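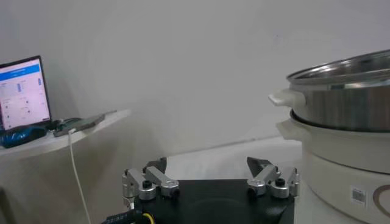 Skarker replacement fingertip pads (pair)
Product notice and fitting notes
Updated Monday, March 16, 2026

Sold in pairs, black, for the Skarker two-finger parallel gripper. Supplied with pins and two spare caps for the hubs.

Known fault: slow closing and dropped loads
Pads from batch 184 can bind on the upper pin when the gripper is opened to its full width. The gripper then closes late on one side, and the load is held by one pad and the edge of the other. Gimadlow has had reports of lidded pots being dropped when lifted by a side handle. In one case the pot held hot water. The controller shows no error, as the motor still reaches its end position.

Stop using batch 184 pads for anything hot, heavy or breakable. The batch number is moulded on the inside face of each pad and can be read once the pad is off the linkage.

How to check yours
Switch off the arm and wait for the brake to click. Open the fingers fully by hand, then push them slowly together. Both sides should move at the same rate with no catch. If one side hangs back, take the pads off and check the number. Do not oil the pin. Oil gets on to the pad face and makes the grip worse.

After fitting new pads, run 22 open and close cycles with nothing in the gripper before lifting anything. Check the cable under the base plate at the same time - a cable pulled tight across a finger joint gives much the same fault.

Replacements
Batch 184 pads are replaced free of charge, with or without a receipt. Send both pads, even if only one sticks. Stock is held at our Urnier depot and goes out the next working day. Wada adaptor plates are not affected.

Details
Part number: SK-63
Fits: Skarker two-finger, all versions
Rated life: 300 hours of use
Not for use with: open flame, food contact, loads carried over people

Pads from later batches have a wider pin hole and a small notch on the lower edge. Old and new pads must not be mixed on one gripper.

Related items
Hub caps, black, pack of four
Pin set for Skarker linkage
Wada adaptor plate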